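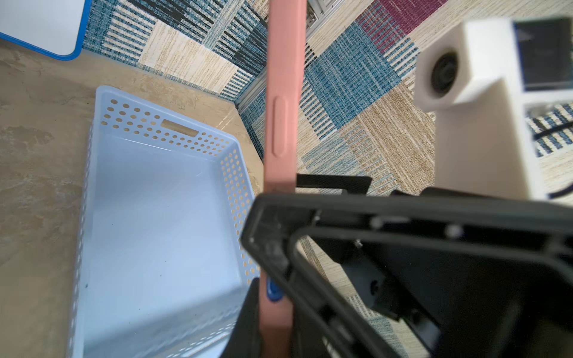
By Hala Hajji | December

I will defend the plastic basket with little holes to anyone who'll listen! My sister spent more than 300 dollars on a felt-lined organizer from Fonseca, and her desk is still a mess (sorry, but it is). Mine is pale blue-white, with a slot to grab it by, and I love it most when it's empty - all that smooth floor, waiting for keys and chargers and whatever pink thing I'm carrying. A lid would ruin it. Lids are where mail goes to die, and I've got a drawer full of them.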